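About Us - Skorneo Robotics Lab, Fellport

Two arms, a few dinner plates and a lot of coffee. That's most weeks at Skorneo.

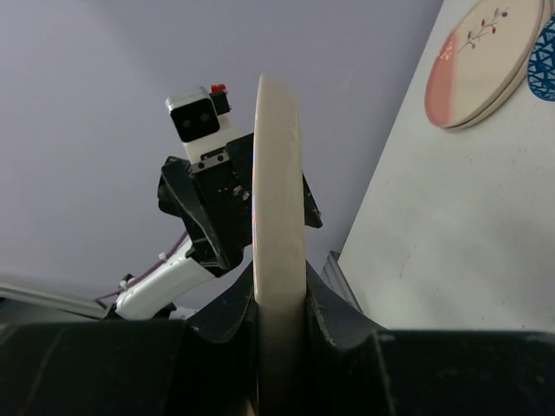 Who we are

Small robotics shop on the second floor of the old Furnival building in Fellport. We set up robot arms for kitchens, dish rooms and pottery packers. Stuff that chips. We started with boxes like everybody else, moved to plates in September and stayed there.

What we do

Picking, holding, racking, handing over. A plate on edge is a thin target and the glaze is slippery, so we spend alot of time on fingers. Curved tips at the moment, swapped out when they get too scuffed. Cameras ride on the arms. We like that better than one big camera on the ceiling, less stuff blocking the view.

We don't sell arms. You buy the arm, we make it useful. Programming, fingers, mounts, training for your crew.

Nulton

Nulton is our plate handling setup and the thing most visitors ask for. Two arms working the same rack. 2619 plate picks logged so far, all of them on mixed china - plain, banded, floral, blue patterned, whatever the thrift store had. Matching sets are too easy.

Open day

Next one is 16 December 2022, doors at 10, last demo at 3. Free, no sign up unless you are bringing a class. Last time we had 300 people through and ran out of chairs, so wear ok shoes.

What you'll see:
Nulton running on the hour
Finger bench, you can handle the old ones
A jog pendant for anyone who wants to drive (slow mode, kids fine with an adult)
Q and A by the window, ask anything

Bring a plate if you want. Up to dinner size, no gold trim please, and no heirlooms. We do break some. You sign a short form at the door.

School and company visits

Tuesdays and Thursdays, mornings. An hour and a half, up to 20 people. Teachers, tell us the grade level when you write and we'll pitch the talk to fit. Companies, send a few pieces of what you handle a week ahead and we'll have a first try ready to show you. Might be rough. You'll see the real thing either way, we dont play videos.

Finding us

Furnival building, side entrance, Suite 764. Elevator is on the left past the mail boxes. Parking in back, gate code is 1604 on open days only. Bus stops out front.

Questions go through the contact form, we check it at lunch mostly.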